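Notes for week 2 - how a country gets its picture abroad

Right, so last time we got stuck on the word "image" and I promised I'd sort it out. By image I mean whatever pops into someone's head when you say the name of a country they've never visited. Food, a film, a footballer, a war. It's usually old and it's usually patchy, and embassies spend a lot of money trying to nudge it!

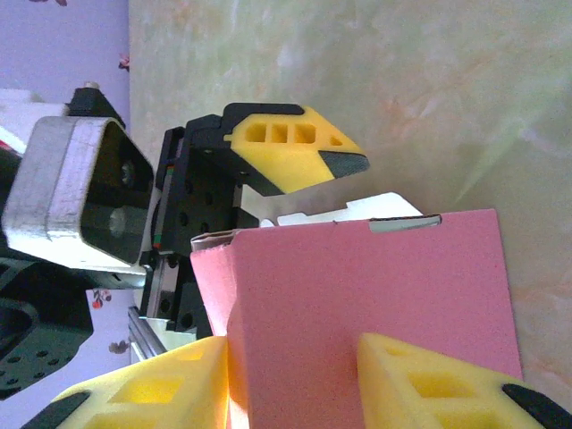 The bit I rushed was the difference between reach and trust. A radio service can have huge reach and still be switched off in people's minds (my gran listened to one for years just to argue with it). Trust is slower, and it mostly comes through people - students, cousins, the woman who taught you English.

## Reading

- Maya Haddadin, *Letters from Purley*, chapter 9. She grew up between two languages and it shows, in a good way. Skip the long footnote on page 259 unless you love postal history.

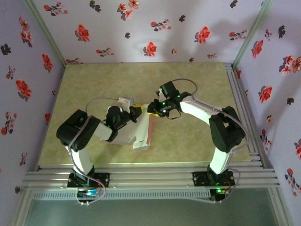 - The Hamdan survey, summary pages only. They asked 555 people to name three things they link with Britain, and the answers are lovely and odd. Look at how the question is worded before you look at the results.

## For the seminar

1. Pick a country you've never been to and write down your first few thoughts. Don't tidy them up.
2. Try to trace each one back to where you got it. School? Telly? An advert?
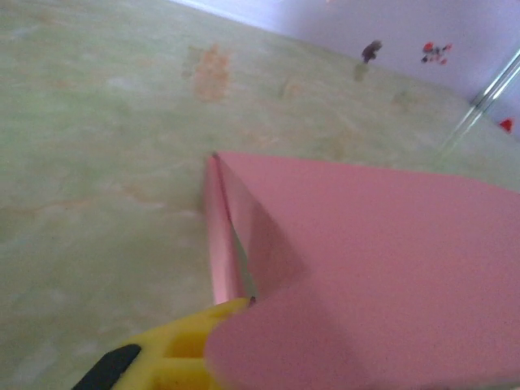 3. Swap with someone and see which of theirs surprise you.

Written pieces go in the Flekel folder by Sep 30, 2025, one side of A4 please. I'll bring the Wekona posters along if I can find the tube they live in.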